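[Print] [E-mail this message]
List home | Threads | Previous | Next

From: Ruxandra Iordache
To: Catterall desk-tidy list
Re: Power strips on the work table

Archana Dixit wrote:
> Mine lives on the floor and I kick it every day. Does
> anyone keep theirs up on the table? Where does the
> cord go?

Archana, yes! I moved mine up in April and I love it. A plain white strip on a pale board looks so much calmer than I expected, and a short cord can curl in a small loop at the end.

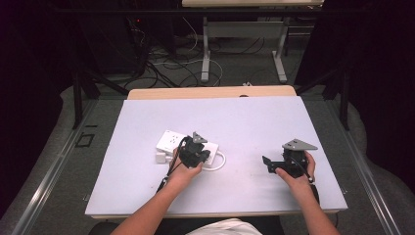 WHERE TO PUT IT

Start with everything off the table and try the strip in a few spots before you stick anything down. I went through six! Mine ended up left of center, outlets up, with the middle left open for work — such a treat when you spread out a big sewing pattern. 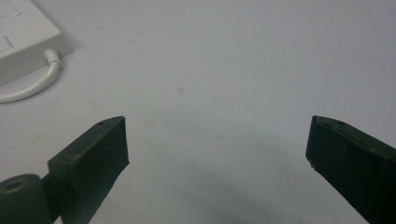 Pale tops do show every smudge, so I keep a soft cloth in the drawer and go over mine at night. Jahangir swears by sticky pads under the strip and I'm trying those next. Tell us how you get on!

Ruxandra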